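Tondel open day: I finally had a go of the room simulator

I've been curious about Tondel for ages, mostly because my brother-in-law won't shut up about it, so when they ran an open day I signed up and drove in. For anyone who hasn't come across it, Tondel is software for trying out home robots in made-up rooms before you let one loose near real furniture. You pick a room, pick a robot, give it a job and see how it goes. This is my review from 7 October 2026, written up the same night with a cuppa and sore feet.

Getting in

Entry was $15, which got you a lanyard, a coffee voucher and 38 minutes at a workstation (odd number, I know, but they were strict on it!). The demo was run by Emerson Dantas, who was lovely and very patient with a bloke who kept pressing the wrong mouse button. Parking was a shocker. Go early.

The bedroom set

We started with the bedrooms, and I'd say this is where Tondel is at its best. Loading was quick, the menus are in plain English, and you can wander through a room at your own pace before you add a robot to it. I spent far too long just poking about, to be fair. The one I liked most had a whole lot of bare brown floor with the furniture pushed back to the walls, so there was heaps of space for a beginner to drive around in.
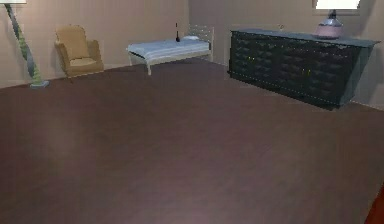

What I liked

The colours are pleasant and easy on the eyes, and I'd happily have that mustard armchair in my own lounge. The floor has a bit of a sheen to it as well, with soft patches of light, and Emerson reckoned reflections like that are worth having when you're testing how a robot sees. The dark dresser with all the little drawers was my favourite bit of furniture by a mile. I asked if you could set a robot the job of opening them one by one and the answer was yes, but not in the open day version. Bugger.

Saving and reloading was painless. I mucked up my first run completely, hit reset, and was back at the start before I'd finished apologising.

What I didn't

It still looks like a computer made it. The bedding is very smooth, the walls are plain, and if you've come from modern games you'll notice straight away. The camera controls also took some getting used to, and I kept ending up with lamps half out of view.

The pricing sheet is a mess too. There are 2 licence types, and the cheaper one limits you to 100 saved runs, which sounds like plenty until you watch how fast a keen person gets through them. Ivars Šimkus from the sales desk told me they're looking at changing it in May. I'll believe it when I see it.

Would I go again?

Yep, and I'd take the kids. I'm giving the software four stars and the coffee two. If you go, ask for a seat near the front, as the screens up the back catch the glare from the windows something awful.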